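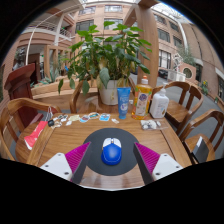
Figure 5. Mouse and round pad on a wooden table.

Section 5: Setting Up the Mouse and Pointer

This section covers connecting a wired or wireless mouse to the Grosen 78 desktop computer, placing it on the desk, and adjusting how the pointer behaves. If you bought the computer as a full package, a mouse is packed in the accessory box with the keyboard. You may use a different mouse if you prefer. Any standard USB mouse will work for basic pointing, clicking and scrolling.

Before you start, the computer should be connected to power and to the monitor as described in Section 4. You do not need an internet connection for any step in this section.

5.1 Choosing a surface

A mouse tracks best on a flat surface with a dull finish. Glass, mirrors and highly polished wood can make the pointer skip or drift. Use a pad on surfaces of this kind.

1. Clear a space beside the keyboard, on the side of the hand you use.
2. Wipe the desk with a dry cloth.
3. Lay the pad flat, with the rubber side down. If it has been rolled up in the box, turn it over and leave it under a heavy book overnight.
4. Place the mouse in the middle of the pad with the buttons pointing away from you.

Note: The pad and keyboard should be at the same height. If your keyboard sits on a pull-out tray, put the pad on the tray too if there is room for it.

5.2 Connecting a wired mouse

1. Turn on the computer and wait for the start screen.
2. Find the two USB ports marked with a mouse symbol on the back panel.
3. Push the plug into either port. It goes in one way only. If it does not slide in easily, turn it over and try again.
4. Move the mouse. The pointer should appear on the screen within a few seconds.
5. Run the cable behind the monitor and leave enough slack that it does not pull when you move your hand.

CAUTION: Do not force the plug. A bent port is not covered by the warranty.

The ports on the front panel also work, but they switch off when the computer goes to sleep. A mouse plugged in at the front will not wake it.

5.3 Connecting a wireless mouse with a USB receiver

1. Open the battery door on the underside of the mouse.
2. Take out the receiver if it is stored inside. Some models keep it in a separate slot.
3. Put in the batteries, matching the plus and minus signs.
4. Close the door and slide the power switch to ON.
5. Plug the receiver into a USB port. A front port gives the strongest signal if the computer is under the desk.
6. Move the mouse and check that the pointer follows.

If the pointer does not move, turn the mouse off, unplug the receiver, wait five seconds, and repeat steps 4 to 6.

CAUTION: The receiver is small and can be swallowed. Keep it away from young children and pets.

Note: Remove the batteries if the mouse will be stored for more than a month. Leaking batteries damage the contacts.

5.4 Connecting a Bluetooth mouse

You will need a wired mouse or a keyboard to complete these steps.

1. Open Settings and select Devices.
2. Set Bluetooth to On.
3. Hold down the pairing button on the mouse until its light blinks. Refer to the leaflet that came with the mouse if you cannot find the button.
4. Select Add Device.
5. Select the mouse from the list. If you are asked for a code, type 1207 and press Enter.
6. Wait for the word Connected, then close Settings.

A Bluetooth mouse does not work until the start screen has loaded. Keep a wired mouse on hand in case you need to use the Recovery menu (see Section 11).

5.5 Adjusting the pointer

Open Settings, select Devices, and then select Mouse. Changes take effect right away and are saved when you close the window.

Pointer speed. The slider is set to 55 when the computer leaves the factory. Move it left for a slower pointer or right for a faster one. If you have to lift the mouse and set it down again to cross the screen, the speed is too low.

Double-click speed. Try the setting on the test folder next to the slider. The folder should open each time you double-click it.

Main button. Select Right if you hold the mouse in your left hand. Once you do this, every instruction in this guide that says "click" means the right button, and "right-click" means the left.

Scroll amount. This sets how many lines the page moves for each notch of the wheel. Select Reverse if you want the page to move the other way.

Pointer size. There are three sizes. The largest is easier to follow on the Cekavau wide monitor.

To go back to the original values, select Reset at the bottom of the window. Reset also clears the main button setting.

5.6 Sitting and hand position

Keep your elbow close to your side and your wrist straight. Move the mouse from the elbow, with your hand resting lightly on it. Reaching forward or out to the side for long periods can make your shoulder sore. If you do not use the number keys, a compact keyboard such as the Sanden model leaves more room to bring the mouse closer.

Stop and rest if you feel numbness or tingling in your fingers. See a doctor if it continues.

5.7 Cleaning

1. Turn off the mouse or unplug it.
2. Wipe the top and buttons with a soft cloth slightly dampened with water.
3. Clean the feet on the underside with a dry cotton swab.
4. Blow dust out of the sensor opening. Do not put anything into it.
5. Let the mouse dry fully before you use it again.

Cloth pads can be washed by hand in cool water with a little dish soap. Dry them flat and out of direct sun. Do not put a pad in a clothes dryer.

CAUTION: Do not use alcohol, bleach or window cleaner on any part of the mouse.

5.8 Problems and fixes

Pointer does not move: Try another USB port. For a wireless mouse, change the batteries.

Pointer jumps: Clean the sensor opening and use a pad. Move the receiver away from phones and wireless speakers.

One click opens things twice: Lower the double-click speed. If this does not help, the button switch may be worn and the mouse should be replaced.

Wheel turns but the page stays still: Click once inside the page, then try again.

Mouse will not wake the computer: Move the plug or receiver to a back port and check that Wake on Mouse is selected under Settings, Power.

Continue to Section 6, Connecting a Printer.

Document revised August 20, 2020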